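Home Explore Notifications Messages Lists Profile

Vilja Räsänen
ok mending thread bc three people asked. the black sparkly sweater. yes that one. it's not dead yet

12 replies 36 likes

Got it at the Plileck swap in June, wore it twice, snagged it on a gate. Hole near the shoulder. Classic me

Da-eun said use black yarn and hide it. tried that on my gray one last winter and lost my own stitches, had to pick it all out under a lamp. never again

So – bright yarn. if you can see it you can fix it. also black knit at night is basically a cave

4 replies 13 likes

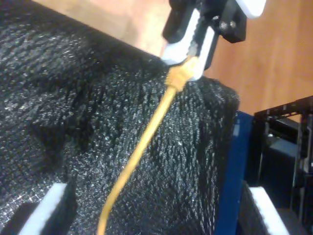 anyway don't pull tight!! leave a long tail, weave it in last. If you yank, the whole thing puckers and you'll be steaming it for a week

Glitter knits are the worst for this btw. the shiny bits grab the needle. go slow, blunt tip, and put something round underneath so you're not sewing the front to the back (did that. twice. same sleeve)

Tímea asked if the ends fray – yes, constantly. snip, wet it, twist, try agian

2 replies

What I'd skip: those little plastic threaders. bent mine in a day. A folded bit of paper works fine

Will do the cuff Monday if my eyes recover. somebody remind me to eat dinner first

Show more replies
449 likes 13 reposts Share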